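Club robotique Himbridge – compte rendu, jeudi, 18 h
Présents : Ama Aryee, Kofi Osei, Iddrisu Mensah, Nhyira Atinga (notes)

1. Navigation. Super nouvelle : Satti a bouclé 317 parcours en simulation, presque 3000 visés avant le concours ! Kofi veut deux maisons virtuelles de plus.

2. Portes. Iddrisu reprend le réglage des seuils. Vues du simulateur, la chambre puis la porte rouge côté lavabo :

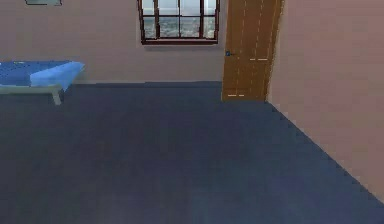
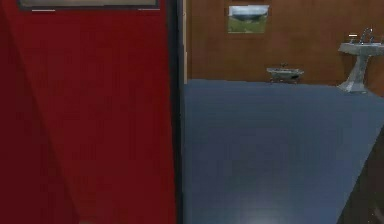

3. Matériel. Ama commande les roues. Rasmus Sakalauskas nous prête son atelier en avril, merci à lui !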